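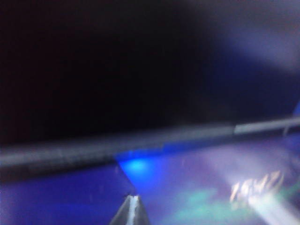 Grey against blue, close up. Mornemham Workspace Services, July.

**1/** Mornemham Workspace Services is publishing its updated guidance on shared desks in this thread. It applies to all 252 bookable desks on the three open floors and takes effect on Thursday. Please read to the end before replying, as most common questions are covered in the later posts.

**2/** Shared desks were booked 2,725 times last term through Dolleo, our desk booking system. Survey forms were sent to everyone who had made a booking, and 1,508 were returned. We thank all those who took the time to write comments as well as tick boxes.

**3/** The most frequent comment concerned cables. People arrive at a desk and cannot tell which lead belongs to the desk, which was left behind and which is safe to unplug. The second most frequent concerned drinks. Chairs came third and will be dealt with separately.

**4/** Leads that belong to a desk will carry a yellow tag, fitted by our staff over the coming weeks. Until your floor has been tagged, please treat any lead already in place as belonging to the desk and leave it plugged in. Network leads are not to be moved between desks under any circumstances.

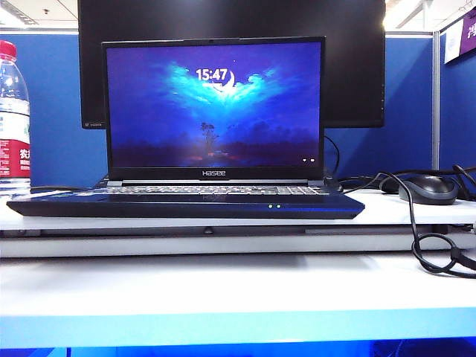 **5/** Personal laptops and work laptops are both welcome at shared desks. Place the laptop in front of the monitor, centred, with enough room beside it for the mouse. Power leads should run to the back of the desk and down. A cable left to loop over the front edge, as one does on the right of this desk, can catch on a chair arm or a sleeve. Locking the screen when you step away remains a requirement for everyone, including on short trips to the printer.

**6/** On drinks: water is permitted at desks in a bottle with a cap. Open cups are not. Hot drinks and food may be taken at Bite, on the ground floor, which has extended its hours to 5 pm for the winter. The rule on open cups has not changed, but we acknowledge that the old signs were unclear, and they are being replaced.

**7/** Several people asked whether a bottle may be left at a desk overnight to hold the spot. It may not. A desk is held by a booking in Dolleo and by nothing else. Items left after closing are moved to the lost property shelf beside the first floor lift, where they are kept for two weeks.

**8/** On monitors: please do not switch a desk monitor off at the wall. The button on the monitor itself is sufficient. When the wall switch is used, the next person often reports a fault, and a technician is sent up to turn the power back on. A good share of last term's fault reports were closed in this way. 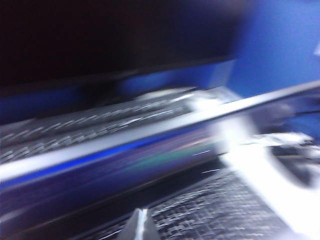 Keyboard, with blue behind.

**9/** On keyboards: a keyboard supplied with a desk stays with that desk. If you bring your own, slide the supplied one to the rear of the desk while you work and return it to the front when you leave. Please do not stack keyboards on top of monitors or store them on the floor.

**10/** Cleaning wipes from Gumeck are now stocked at both ends of each floor. One wipe is enough for a keyboard and mouse. Kindly wipe along the rows of keys and avoid pressing liquid down between them. The wipes are not suitable for monitor screens – a dry cloth is provided in the same dispenser for that purpose.

**11/** Hawi Tamiru, who manages the open floors, has asked us to pass on the following: "If a key sticks or a mouse stops responding, report it through Dolleo and carry on at another desk. Please do not swap parts from the desk next door. We then have two desks to fix."

**12/** We have purchased 1,000 reusable cable ties for the tagging work. They will be fitted behind the monitors, where leads tend to gather. Each desk will be out of service for a short period in the morning while this is done. Desks being worked on will show as unavailable in Dolleo the evening before.

**13/** The order of work is second floor, then third, then first. Within each floor, staff will begin at the window side. If your team has a standing arrangement for a group of desks, please write to Kidus Tekleab by the end of this week so that the group can be done together.

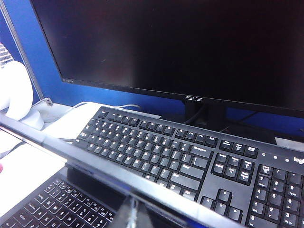 **14/** Once the ties are in place, we ask that they be left closed. Anyone who needs a longer lead for a particular piece of equipment may request one at the service counter. Extension boards brought from home cannot be used on the open floors.

**15/** Before leaving a shared desk, please:

- unplug your own charger and take it with you
- return the keyboard and mouse to the front of the desk
- remove bottles, paper and wrappers
- push the chair in
- end your booking in Dolleo if you are finishing early

**16/** Ending a booking early is particularly appreciated between 11 am and 2 pm, when the floors are at their fullest. The desk is released within a few minutes and the next person on the waiting list is notified.

**17/** A number of respondents asked for headphone hooks at every desk. This is under consideration. We are comparing two models, one that clamps to the desk edge and one that stands by itself, and will report back once both have been trialled on the third floor.

**18/** Partition panels are to be kept clear. Notes, calendars and photographs may be put up during a booking but should come down with you. Please use pins and not tape on the fabric panels – tape leaves a mark that our cleaners have not been able to remove.

**19/** Printed copies of this guidance are available at the service counter, including a large-print version. Questions about bookings should be directed to Hawi Tamiru, and questions about cabling or equipment to Kidus Tekleab. Replies to this thread are read on weekdays between 9 am and 4 pm.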